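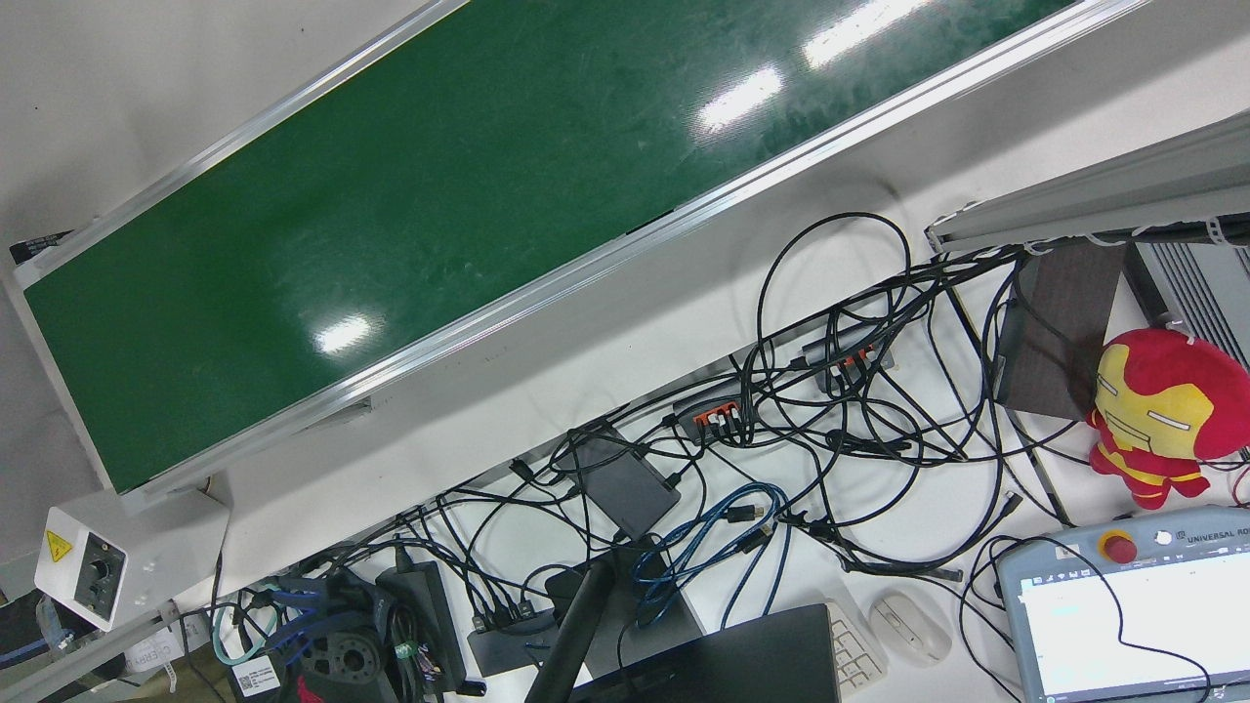 Vallow Teach Kit

I built the first Vallow for my own bench because I was sick of typing waypoints into a pendant. You grab the leader handle, move it the way you'd move your own hand, and the arm follows along and remembers. That's the whole idea, and it's still my favourite thing to show people!

The kit works two ways. You can guide the arm by hand (loosen it off, push it through the job, press save) or you can sit back at the desk and drive it with the handle. I mostly use the handle for conveyor work, where I like my fingers well clear of the belt. Rawan Smadi, who tests every unit before it ships, swears by hand guiding for anything fiddly, and we've agreed to disagree.

What you get:
Leader handle with a desk clamp
Poser software, one licence, free updates
Powered USB hub and a two-metre Ethernet cable
Printed quick start (I wrote it, so complaints come to me)

Poser records at 100 samples a second and stores up to 300 demonstrations per project. You can trim the bad bits, slow a section down or stitch two takes together, and I'd do at least a handful of takes before you let it run on its own. Start slow. Keep the belt slow too, and keep the emergency stop where you can reach it without looking.

Will it work with your arm? Probably, but send me the model and controller version before you order and I'll check.

The Nassar grip is an extra $69 and suits smaller hands. The grey ones are back in February, black is in stock now. Ayman Jaber looks after orders and returns, and he'll usually get back to you the same day.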